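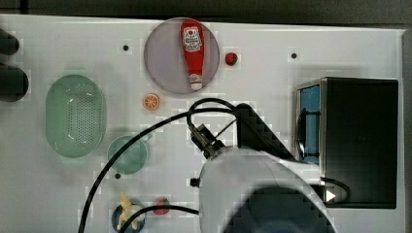
Most diet plans that set a daily sugar limit count the wrong unit. They give a total in grams per day and leave the reader to add it up from labels printed per serving. A serving is whatever the maker says it is. I kept a log for 30 days in June using the Skelto plan, and the arithmetic failed more often than my appetite did.

The plan allows 40 grams of added sugar. My log passed that on 23 days, and on most of them desserts were a small part of the total. The rest came from sauces, flavored yogurt and bread. Celeste Zapata, who edits the Edano newsletter, argues that this is a labeling problem and that readers should wait for better labels. I disagree. A plan that depends on labels should be written for the labels we have.

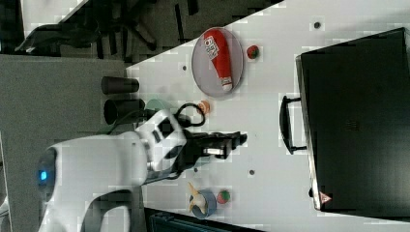

Condiments are the weakest point in the method. People pour them by eye, and a pour is seldom one serving. A red squeeze bottle laid across a plate, white cap toward the rim, says nothing about how much will come out of it. Weighing the bottle before and after a meal gives a usable figure – a kitchen scale is enough. I did this for 3 weeks, and my sauce entries doubled.

Ryan Kershaw objects that few people will weigh a bottle at dinner. He is probably right. The plan could then set a fixed charge for each meal with sauce and drop the gram count for that item. It would be less exact on paper and closer to what people eat.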